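The Arm at Groredau

I was sent out to Groredau in April to look after one arm. It had been dropping parts for a week, and the night log said only "grip, retry, grip."

I ran the model first. Coutinho, the old simulator, still loaded its living room.
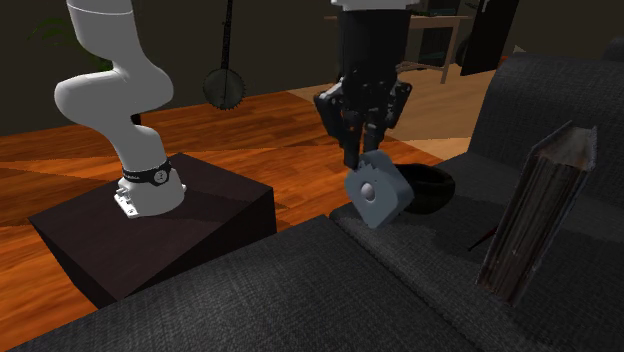 2. The Fingers

The gray block stayed put on screen at every speed I tried, so I took my bag down to the cell. I locked out the power, pulled both fingers and wiped the pads. One had a groove worn across it. I fitted the spare, set the grip force back from 800 to 690 and ran the cycle 238 times.

It dropped none. I wrote that in the log, signed it and went to find my coat.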